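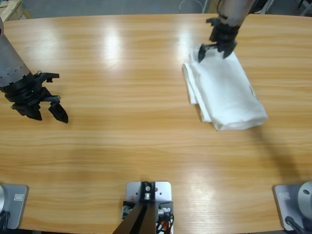
Folding white towels on a glossy table: how to obtain a uniform rectangle

Household and Facilities Help -- Laundry and Linens

Posted by Anong Sangkhawat
Flerkdale Guest House, linen room

I am responsible for the linens at a small guest house with 14 rooms. We launder our own towels on the premises and fold them on a wooden table with a varnished top. The table is light in color, with a pronounced striped grain, and the finish is quite shiny. It was purchased for the breakfast room and was moved to the linen room in May, when the former folding counter was taken out.

Since the change of table, the quality of our folding has declined. I would be grateful for advice on the following difficulties.

First, the towels slide. When a corner is lifted and brought across, the remainder of the towel follows it. On the old counter, which had a dull surface, the lower layer stayed where it was placed. The result now is a folded towel that sits at a slant to the table edge and has layers that do not meet at the corners.

Second, the folded edge is thick and uneven on one side. The opposite side is noticeably thinner, and a stack of eight or nine towels leans toward the thin side. We have tried turning every second towel around. This keeps the stack upright but presents a mixture of edges to the guest, and the owner has asked that only the rounded fold be visible from the front of the shelf.

Third, there is the matter of the care tag. On some towels the tag ends up inside the fold and on others it projects from the side. I should like a consistent rule for this that can be written on the instruction sheet.

Finally, the ceiling lights in this room reflect strongly from the table. White fabric on a bright surface is tiring to look at over a full morning, and small marks on the towels are easily missed. Two items were returned by guests last month because of faint gray stains that we ought to have found at the folding stage.

We own 204 bath towels and a smaller number of hand towels. All are plain white cotton, and all are tumble dried. I would prefer not to replace the table. Any suggestion should be suitable for a written procedure, as three different people fold here during the week.

Replies to this post: 3

Posted by Ngân Cao
Linen services, retired

I supervised a laundry that served several small hotels, and the difficulties described are familiar ones. I will take them in the order in which they were raised, although the first two are closely connected.

Sliding. A varnished surface offers very little grip to a dry towel. The simplest remedy is to cover the working area. A flat cotton sheet, folded double and drawn tightly over the table, will hold a towel in position while it is being folded. The sheet should be fastened underneath with clips or with tapes sewn to the corners. If it is merely laid on top, it will travel with the towel and the difficulty will be worse than before. A felt table pad beneath the sheet gives a better result still. Please confirm that the pad does not have a rubber backing before placing it on varnish, as certain backings will mark the finish when left in place for several months.

If the table must remain uncovered, the method of lifting should be changed. The person folding should not take hold of one corner and pull. Both corners of the short side should be raised together, carried over, and lowered. The forearm may rest lightly on the part of the towel that is to stay still. A towel that is moved by a single corner will nearly always turn on a smooth table, and the layers will then fan out.

Uneven thickness. In my experience this has two causes. One is that the towel is folded before it has been smoothed. The other is that the woven border at each end is thinner than the body of the towel, or in some makes thicker, and the usual method of halving and halving again places all the borders on the same side. A fold in thirds distributes them better. The procedure we used was as follows.

Lay the towel flat with the long sides running left and right. Pass both hands outward from the center once, with light pressure.

Bring the long side nearest to you two-thirds of the way across the width and lower it. Bring the far long side over the top until it meets the fold nearest to you. You should now have a long strip, three layers deep.

Smooth the strip again. Any crease that remains at this stage will become a ridge later.

Fold the left end to the center of the strip and the right end to meet it. Leave a gap between the two ends the width of a finger.

Close the two halves together, as one closes a book. The closed side is the rounded fold and should face the front of the shelf.

The gap is important. Without it, the two ends are forced against each other when the towel is closed, and they form the thick rim that has been described. With it, the bundle lies level and the stack will stand without alternating.

Care tag. Decide where the tag is to be before the towel is laid down. With the fold above, if the towel is placed with the tag underneath and on the far long side, the tag is turned over with the second fold and can be brought inside when the bundle is closed. Manufacturers do not all sew the tag in the same position, so I recommend that one towel of each make be folded slowly as a trial and that the starting position be recorded on the instruction sheet. Where a tag still projects at the side, it may be tucked in by hand before the bundle is stacked. Tags should not be cut off if the towels are of several makes, as the washing instructions will be needed when new staff arrive.

Inspection. I would separate inspection from folding. A person who is attending to corners does not see stains. Each towel should be held up by two corners and both faces looked at before it goes to the table. This adds little to the time required for each towel and it does away with a great deal of refolding.

Posted by Rideo

You could simply roll them. We roll all of ours and there is no problem with corners.

Posted by Sternska
Property maintenance

I should like to add to the first reply with respect to the table and the lighting. I have no particular knowledge of linens.

Reflections of the type described are produced when a light fixture is directly over, or slightly beyond, the place where a person is looking. Moving the table is usually more effective than changing the lamps. Stand in the working position and note where the bright patches appear on the wood. Then shift the table, or turn it a quarter, until the patches fall outside the area where towels are folded. In a narrow room this may not be possible. In that case a diffusing cover over the fixture will soften the patches, although it will not remove them altogether.

Attention should also be given to shadows. A light on one side only will cast a long shadow of the arms across the table, and a faint stain lying in that shadow is difficult to tell from an ordinary crease in white fabric. Light from two sides is preferable. We rearranged a sewing room of similar size with two fixtures rated at 3000 lumens each, placed to the left and right of the table, and the staff there were satisfied with the result.

A cover of medium gray or dull blue is more comfortable to work on than a white one. The edge of a white towel is plainly visible against it, and this alone will help in squaring the corners. Should a white sheet be all that is available, two lines of colored tape at the edge of the pad will serve as a guide.

I would advise against sanding or dulling the varnish. The finish protects the wood from damp towels, and a scuffed finish may catch on the loops of the cotton. A shiny table can be covered and later returned to the breakfast room in good order -- a roughened one cannot.

Follow-up posted by Anong Sangkhawat

I thank those who replied. The following may be of use to others in the same position.

A gray cotton cover with tapes has been made for the table and fitted over a felt pad without a rubber backing. The sliding has ceased. The table was also turned a quarter, and the reflections now fall near the wall and away from the working area. We have not altered the light fixtures.

The fold in thirds has been adopted for bath towels. It required some practice, chiefly in respect of the gap, which one colleague left far too wide at first. Hand towels are still folded in half and in half again, as they are too small for the other method to be worthwhile.

With regard to rolling, I appreciate the suggestion, but our shelves are shallow and rolled towels come forward when the one behind is disturbed. They would also not meet the owner's request.

One point remains open. A portion of our towels are of an older make and are slightly longer than the rest, so that the finished bundle is wider on the shelf. If any member has a satisfactory way of bringing two lengths to the same finished size, I should be pleased to read it.

Reply to follow-up, posted by Ngân Cao

Fold the longer towels with a wider gap at the center, and then turn the open edge under by the difference before closing. The bundle will be slightly thicker. If that is not acceptable, keep the two makes on separate shelves and assign the older ones to particular rooms, so that a guest does not receive one of each.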